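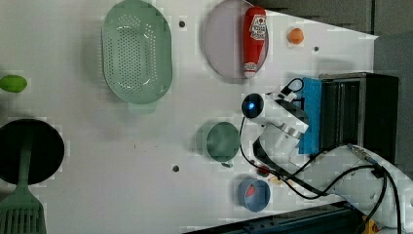
Jondale table from overhead, with the plate, colander, pan and toy food spread out and the arm reaching in.

Jondale Kitchen Table

A small teleoperation dataset, plus the training code for Orkow, our method for deciding when a policy should listen to its wrist camera.

Version of 31 January 2026
Maintainers: Tiruwork Lencho, Josué Aguiar (Grodlow)

What's in the release

- 261 episodes of one arm working with kitchen items and toy food on a white table
- 3,050 labeled segments, each with one plain English instruction ("put the orange on the plate", "move the bottle off the plate")
- joint positions, gripper opening and commanded actions, on one clock
- overhead and wrist video for every episode
- the Orkow gate, with config files and trained weights

The segments are what we're most excited about. Long play-style episodes were recorded first and cut up afterward, so the arm often starts a segment in a strange pose, with things wherever the last one left them. Policies trained on these recover from bad starts far better than our older ones did, and we'd love to see what other people get out of them.

Why a gate?

Our first policy took both views, glued the features together and hoped for the best. It was fine on large objects in the open. It was terrible near anything tall, and for a couple of weeks we blamed the gripper calibration (sorry, gripper). Then Tiruwork plotted attention next to the wrist video, and there it was: the policy leaned hardest on the wrist camera at moments when that camera had almost nothing useful to show.
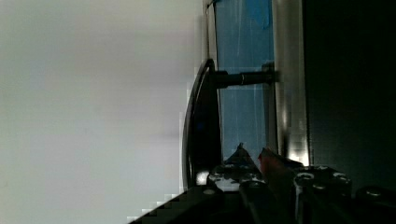

Wrist camera, close range: finger and rod in front of a blue panel and a silver post, with plain pale surface to the left.

Orkow adds one small head that reads both feature sets and outputs a weight for the wrist view, between zero and one, at every step. There are no extra labels. During training we swap the wrist image for one from a different episode at random, and the head has to learn to notice. The swap lasts up to 3 seconds at a time. Shorter swaps got ignored, and the policy just coasted through them on its last action chunk.

The nice surprise was how readable the weight is. It climbs when the target comes into the wrist view and drops when the view fills up with hardware or blank table. We now keep the curve on screen during every rollout, and it has become our favorite debugging tool - you can often see a failed grasp coming before the arm gets there.

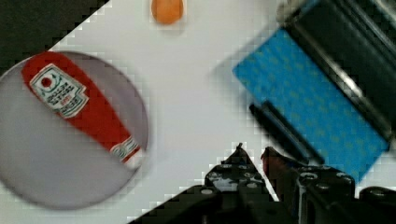

Bottle tasks gain the most. From overhead it's easy to find the bottle and hard to judge the last bit of the approach, and the gate hands control over to the wrist at about the point where a person would lean in for a closer look. Small round toys gain less. They roll, and no camera weighting fixes that.

We tested in our own lab and on the Hijazi layout, which uses the same kinds of items in positions the policy never trained on. Orkow beat plain feature gluing on both. It also beat wrist-only and overhead-only policies, although overhead-only came closer on Hijazi than we expected. Full tables are in results/, with every rollout listed, including the ugly ones.

Using it

Install with pip install -e . from the top folder, then:

python train.py --config configs/orkow_base.yaml
python rollout.py --weights weights/orkow_base --plot-gate

Training takes 3 seeds by default. Pass --seeds 1 if you only want to check that things run. If the gate weight sits flat near one for the whole first epoch, your swap rate is probably zero; look at the swap block in the config.

Overhead frames are stored just as the camera wrote them, and the view is rotated relative to the table. Please don't turn them upright before using the released weights. Josué did, and lost an afternoon.

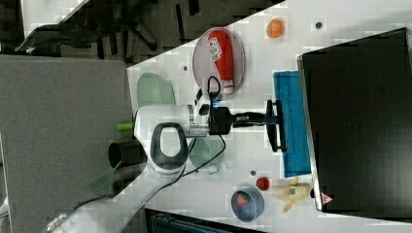 Known issues

Clutter is uneven. The plate, the bottle and the orange toy show up a lot, and the banana much less, so instructions about fruit lean heavily toward round things.

The arm hides part of the table in many overhead frames. We left these in on purpose. If you need a clear view at the start of a segment, filter on the occluded_start flag, which was set by hand and has a few mistakes in it.

Object names are not fully consistent. The same item may be a "cloth" in one instruction and a "sponge" in another, and "bowl" and "cup" get mixed up too. We tried cleaning this up and the policy got worse on free-form instructions, so the messy wording stays. A normalized version is in labels_clean/ for anyone who wants to compare.

There is no force sensing, and no audio.

Coming up

A second table layout is planned for July, with more containers and fewer toys that roll. We also want to try the gate with two wrist cameras. If you've already tried something like that, please open an issue and tell us how it went!

Bug reports about sync between video and joint data are especially welcome. Include the episode number and the segment index.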